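Part 3: Setting up the practice bench in simulation

If you've come straight from Part 2, you should have the Dreltell software installed and a licence key sitting in your email. If the key hasn't turned up, check your junk folder before you write to me. Mine went to junk too, and I'm the one who set up the mailer.

I know you've got two arms in a carton and you're itching to bolt them down. Please do this part first. The practice bench lets you sort out your views, your lighting and your arm parking on screen, where a bad move costs you a click on Reset. On the real kit a bad move costs you a finger pad, and I only pack two spares.

What you need before you start

A computer with a proper graphics card (8 GB of video memory is plenty)
19 GB of free disk space
The Uden scene pack, downloaded in Part 2
A mouse with a wheel. You can do it on a trackpad, but you'll be grumpy by step 4.

Loading the bench

1. Open Dreltell and choose New Session, then Two-Arm Bench. Leave the session name alone for now, you can change it later.

2. Under Scene, pick Uden Bin and Shelf. The first load is slow while it builds its materials. On my old laptop it took 196 seconds, and I was sure it had frozen. Go and put the kettle on.

3. When the bench appears, both arms will be in the default park position over the table. Don't move them yet! Click View, then Table Overhead.

4. Roll the mouse wheel until the bin and the shelf run along the top of the view and the white tabletop fills most of the rest. The arms themselves should be out of sight, with only their shadows on the table.

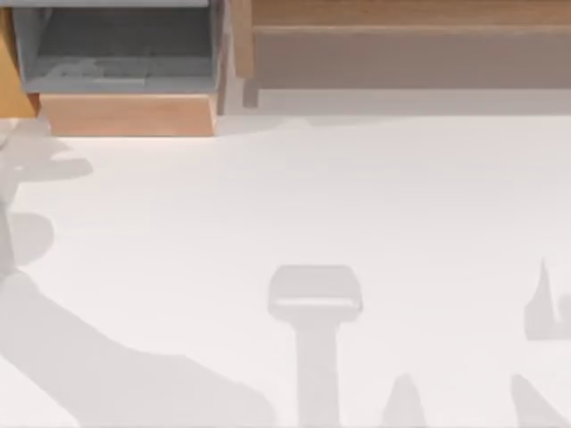 Words and screenshots by the bench kit maintainer, Stavthorpe
Updated March 2022

The grey bin goes on the left and the long wooden shelf on the right, with the shelf's end post near the middle. If yours is the other way round you've loaded the mirrored scene, so go back to step 2 and untick Mirror Layout. I've done it myself more times than I'd like to admit.

Note: Keep the tabletop clear at this stage. The scene pack has a drawer full of cups and blocks you can drop in, and they're good fun, but leave them till Part 4. It's much easier to read the shadows on a bare white table.

Reading the shadows

I get more mail about this bit than anything else in the guide, so I'll take it slowly.

With the arms out of view, shadows are a handy way to tell roughly how they're parked. The long soft one sweeping diagonally down from the left is an arm. The shape near the bottom centre, with a wide rounded head and a straight stem running down from it, is a gripper. Over on the right you'll get bits and pieces, a pointed shape at the edge and a couple more near the bottom. Those look like parts of the other arm's gripper, and they're the ones people write in about thinking the render is broken. It's fine.

5. Compare your view with mine. You want the same general layout, and it doesn't need to match to the pixel.

6. If you have no shadows at all, open Lighting and tick Soft Shadows. Some graphics drivers switch it off on first run and don't tell you.

7. If the shadows are hard-edged and nearly black, bring the Ambient slider up until they go a light, even grey. I leave mine at the scene default.

8. If you can see an arm in the view, reset with View, then Re-centre, and start again from step 4. Dragging the arm out of the way will change its park position, and then nothing in Part 4 will line up.

Caution: A shadow tells you where an arm is blocking the light. It won't tell you how high the arm is. Always switch to the Side view before you bring a gripper down, in simulation now and at the real bench later on. Get into the habit while it's free.

Checking the bin and shelf

9. Click once on the bin. Its outline should light up and the panel on the right should say Fixed. Do the same for the shelf. If either one says Movable, change it, or the first time an arm brushes past you'll be chasing furniture around the table.

10. Have a look inside the bin. There's a faint pale mark on the floor of it, a bit left of centre. Leave it be and carry on.

11. Save the session (File, Save As) under a name you'll recognise. I use the word "clean" in mine so I know it's the one to go back to after I've made a mess of things.

A word on the full kit

The simulated bench comes with every Stavthorpe two-arm kit, and you can also buy it by itself for $275 if you'd like to try before you commit to the hardware. The price comes off if you upgrade later. Schools have been doing it that way, and I think it's a sensible way to go, especially if you're waiting on a budget to come through.

The Eyvindsson controller box isn't needed for anything in this part. Keep it in its bag, please. If you plug it in while a simulated session is open, Dreltell will ask whether you want to hand over to live arms, and the Yes button is right where your cursor tends to be. I've asked for that to be moved and it's on the list for the July release.

Caution: If you do see the hand-over prompt, click No, unplug the controller and restart the software. Don't carry on with the arms powered.

Once your clean session is saved you're ready for Part 4, where we wake up the left arm, take it through its joints one at a time and drop the first block on the table.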